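Ernico Facilities Helpdesk
Ticket 1478
Site: Brernbridge, reading room
Opened by: Zainab Yusuf
Assigned to: Kam-wah Tu
Category: Displays and furnishings
Priority: Low (raised to Medium by requester)
Opened: 26 Apr 2024

Zainab Yusuf wrote:
The cut-out letters on the black cloth behind the book table keep dropping off. I put them up before close, and by morning at least one is on the floor behind the table. I've been told twice now that the cloth is "rated for display use". I'd like to know who rated it, and with what on it. The letters are cardstock. They weigh nothing.

Could someone please look at the cloth itself and not just send me more adhesive dots.

Kam-wah Tu wrote:
Thanks Zainab. What are you fixing them with at the moment? The Stomilix dots we supplied in the last order are good for up to 300 grams each according to the packet, so four to a letter should be plenty.

Zainab Yusuf wrote:
I've read the packet. The packet also says "all surfaces", and I don't believe that either. They hold fine on the painted wall and on the cupboard door. On the cloth they pick up fluff and let go. I tried a fresh pack of 60 to rule out a bad batch and got the same result.

Kam-wah Tu wrote:
Understood. Three things to try, in this order please, so we know which one did it:
1. Lint roller over the cloth, then new dots.
2. Hook tape on the back of the letters, no dots.
3. Ordinary dressmaking pins, pushed in at an angle from the top edge.
Leave each one up overnight before changing anything.

Zainab Yusuf wrote:
Step 1: no good. Lost the "t" overnight.
Step 2: worse. The cloth has no nap for the hooks to grab, so they went straight down in front of me. I did wonder.
Step 3: pinned. Two pins per letter. Still up this morning, but one morning doesn't prove much and I'm not calling it fixed.

Kam-wah Tu wrote:
Sounds promising. OK to close?

Zainab Yusuf wrote:
No. The cloth is still bunched on the right side, and I suspect that was half the trouble from the start. Any letter that goes over a fold only touches the fabric in a couple of spots. Whoever hung it gathered it up at that end. Your work order from August says "hung flat, tensioned". It is neither.

Letters are all on the left for now, two up high and two lower down. Cream-covered book on top of the pile on the table, and a blue and purple one under it, which will do until the rest of the display stock turns up.
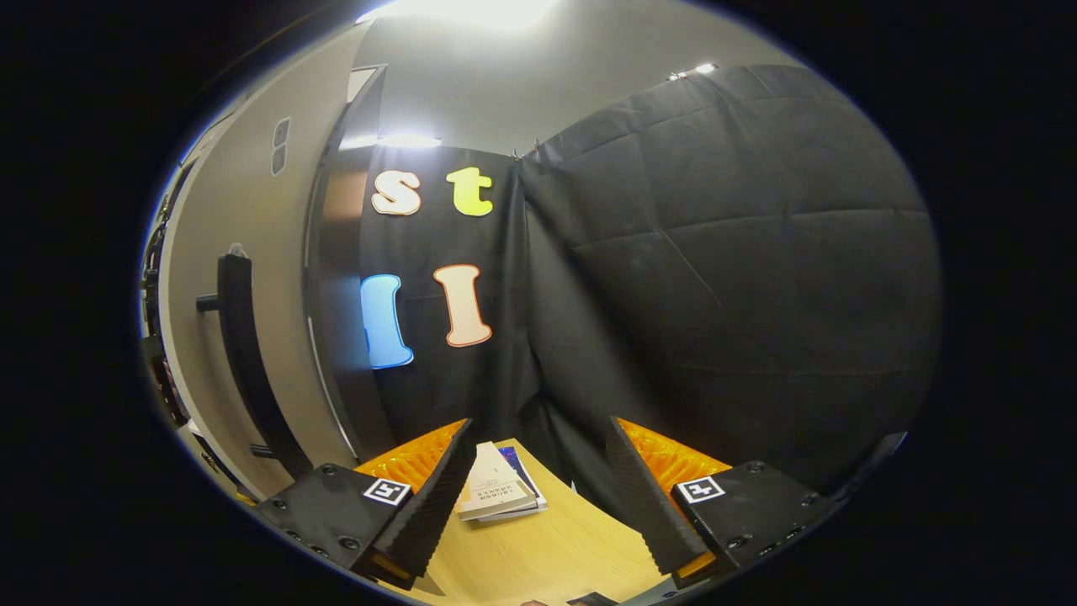
I'm not moving anything over to the right until that side has been pulled straight. If I pin into those creases now and somebody re-hangs the cloth next week, I get to do the lot again.

Kam-wah Tu wrote:
Fair enough. I've asked Tai Interiors for a quote to re-hang it. They're suggesting a weighted hem, plus 12 clips along the top.

Zainab Yusuf wrote:
Is that a quote to fix their own job? They hung it in the first place. I'd want to see what the clips do before we pay for a hem as well. Has anyone tried a steamer? There's one in the costume cupboard at the other building, and it would cost us an afternoon.

Kam-wah Tu wrote:
Good point about the original job, I'll take that up with them. Steamer is booked out to you from tomorrow. Please use the low setting and take the letters down first, as the colour on the card may run.

Zainab Yusuf wrote:
Will do. I doubt it'll shift the big fold, but I'll report back either way. Pins are staying in until then.

Status changed: Open to Waiting on requester
Note added by Kam-wah Tu: Stomilix dots taken off the approved list for fabric, still fine for paint and laminate. Tai quote on hold.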